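Cyprian Kołodziej
Mar 21, 2026

4.3 Approach and Transit Segments

Most published evaluations of household manipulation begin scoring at first contact with the object. We found this convention hard to keep. In the Plerkano task set, a chore is defined from the moment the tool leaves its rest pose to the moment it returns, and a large share of each episode is spent moving between work areas with nothing of interest in view. A policy that handles cloth well but loses its heading during transit does not finish the chore, and a benchmark that scores only contact would report it as capable.

We therefore split every episode into three segments: transit, approach, and contact. Segment boundaries were marked by hand by two annotators working separately, and disagreements were settled by the author. The training portion holds 1122 episodes. Of these, 957 contain at least one transit segment in which the wrist view tilts far enough from the work surface that a surface-based pose estimate is unavailable. In such segments the model must rely on whatever fixed structure the room offers, including wall texture, ceiling fixtures, and door outlines. 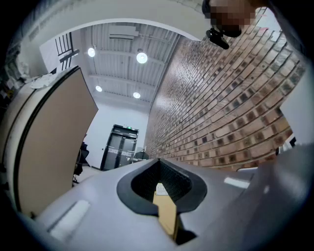
Figure 6. Wrist view at a steep upward angle. Brick wall, corrugated metal ceiling deck, and round pendant lights remain visible above the gripper body.

Views of the kind shown in Figure 6 are awkward for two reasons. First, the wide lens bends straight features strongly, so that courses of brick curve across the image and line-based methods need a calibrated distortion model. Second, bright lights resemble one another closely and are easily mismatched between consecutive views. The Kaczmarczyk tracker, which we used as a baseline, drops features near light sources by default. Disabling this filter recovered tracks in some rooms and produced false matches in others — we left it enabled for all results below. Regions covered by the gripper body were masked with a fixed template, as were faces.

We compared two policies on a held-out group of 548 episodes. The Iken policy receives the wrist view alone. The Koslow policy receives the same view together with a short pose history. Both completed most contact segments when started from a correct approach pose, and the difference between them there was small. When started from the rest pose, the Iken policy failed in almost 20 percent of episodes before any object was touched. The Koslow policy failed less often in transit but tended to arrive with an error in height, and this carried over into the grasp.

These results do not support the claim that either policy can do a household chore without help. They support a narrower claim: contact skill measured in isolation overstates full-task performance, and the gap depends on the room. Section 4.4 repeats the comparison with the starting pose varied.

Related items
Cloth Folding from Wrist Views: Failure Cases
Annotating Segment Boundaries in Long Chores
Pose History Length and Grasp Height Error
Notes from the November Shop-Floor Trials

Last updated: Mar. revision, version 2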